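Ketchup stays on the plate as Plullside toy library opens its kitchen

Plullside's toy library has a kitchen at last, and the town has already fallen out over the condiments.

The new kitchen corner opened to borrowers in December after a long spell in which anyone under seven who wanted to play at cooking had to do it in the shoe cupboard of the Trilby Hall. It now has a white table, a toaster oven and a stock of crockery, fruit and groceries, all of it available to take home for two weeks at a time. A total of 69 pieces are on the lending list. The strawberry has a waiting list of its own.

"I have worked here through the loss of the big slide," said Marlies Gasser, who runs the issue desk. "I have never had as many emails as I've had about the ketchup."

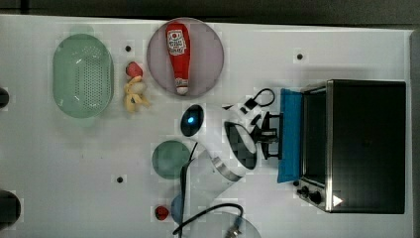
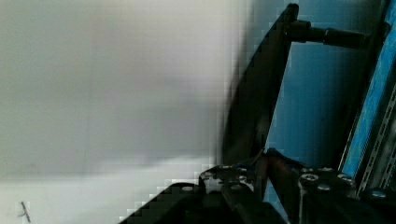

PLULLSIDE, December

The ketchup in question is a red squeeze bottle with a white label and a white cap, and it lives on a mauve-pink plate. Whether it ought to live there has occupied the letters page of the library's newsletter for two issues. One camp holds that a plate is for food and that sauce goes beside it. The other, whose members are mostly four, regards ketchup as food.

Rupert Wallner, who lent the toaster oven from his own kitchen after his wife bought a bigger one, has tried to stay neutral. The oven is black with steel trim, a dark glass door and two knobs, and its plug was taken off before it was handed over. He had hoped it would be the main attraction.

"I polished that trim for an entire evening," he said. "The first child through the door walked straight past it and asked for the banana."

The banana is yellow and has seen off strong competition. The library asked its 243 member families in the autumn which pieces they most wanted, and bananas came top, followed by cake, which is on order. Nobody asked for a colander. The library bought one anyway, oval and pale green, and it has been out on loan more or less ever since, usually as a hat.

Selina Gisler, whose twins are among the heavier users, said the colander had come home with them twice and had not strained anything on either visit. "It's been a helmet and a boat, and for one night it was a bed for a hamster. We did wash it." Ms Gasser confirmed that it was washed again.

Not everyone is won over. Mahtab Zarei, who teaches the reception class at the primary school round the corner, likes the table but thinks the menu is thin. Her pupils spent a morning there last month and opened a restaurant within minutes. It offered strawberry with ketchup, banana with ketchup, and a daily special that the waiter declined to discuss. She was charged 5 pounds for a glass of water and there was no glass.

She has asked for bread, eggs and something green. Ms Gasser says the eggs are coming. The bread is a matter of price, the good sort costing more than a real loaf, as several borrowers have pointed out at the desk.

The rules for borrowing are the same as for the rest of the collection. Members may take 4 pieces at once, the fruit counting separately from the crockery, and everything should come back wiped. The oven stays where it is, on the grounds that it is heavy and that Mr Wallner likes to visit it. Late returns are charged at the usual rate, although Ms Gasser has been known to accept a drawing.

As for the plate, the matter went to Regula Thaler, who manages the hall and had come in to look at a radiator. She was shown the bottle, the plate and both sides of the correspondence. She said that it could stay where it was, and that the radiator would need a new valve.

The kitchen corner is open in the Trilby Hall during normal lending hours. Offers of toy vegetables can be left at the issue desk, preferably with all their leaves.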